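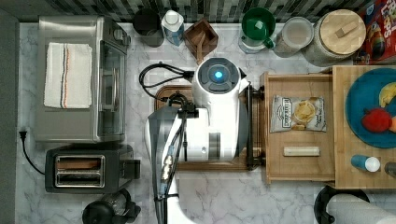

The arm over the worktop at Brivwood, seen from above.

Hello again from the Stisus kitchen project! We've now got 1128 takes saved since April, all done by remote control, and 94 of them need redoing (mostly my jerky steering, sorry). 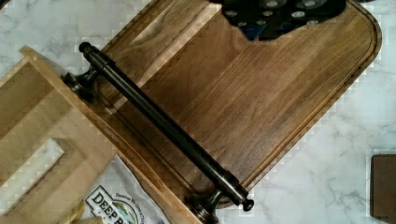

The wrist view is what I steer by when I'm in close, and it's taken some getting used to. Long things are the worst: a dark bar lying slantwise across the board, with a knob at each end, gives me two places to aim for and I still dither between them. I'm down to 49 seconds a go, though. 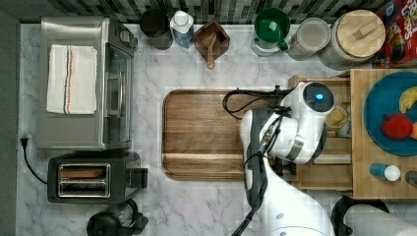
Next up is the Mussa handset, which should let me run up to 60 takes a day. I'll begin at the right end of the cutting board, with the plate of fruit left where it is as something to steer round. Could you chase the spare cable from Zoltport?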